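Cleaning and oiling a light wood tabletop

Quick one, got asked again Saturday. Clear the table first, everything off. Wipe with a damp cloth, a drop of dish soap, nothing stronger. Dry it right away.

Now get low and look across it toward a lamp. Sticky rings and smears show up in the shine.

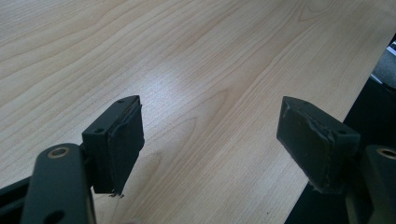
Light catching the finish, left of center.

Dull spots? Wipe agian. If the finish is sound, stop there – wax only, thin coat, buff. Bare or worn wood gets oil. Light sanding first, 200 grit, always with the grain. Never across the curvy bits, follow the long lines as best you can. Vacuum the dust, then oil on a rag, small amount, wipe off the extra after ten minutes. Leave overnite. 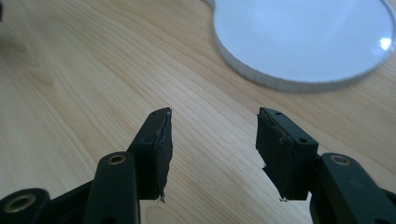

Can I use olive oil?
Skip it, kitchen oils can go sticky and smell. Get one sold for furniture.

Rags – lay them flat outside to dry, oily ones can catch fire in a pile.

Kwaku Ametepe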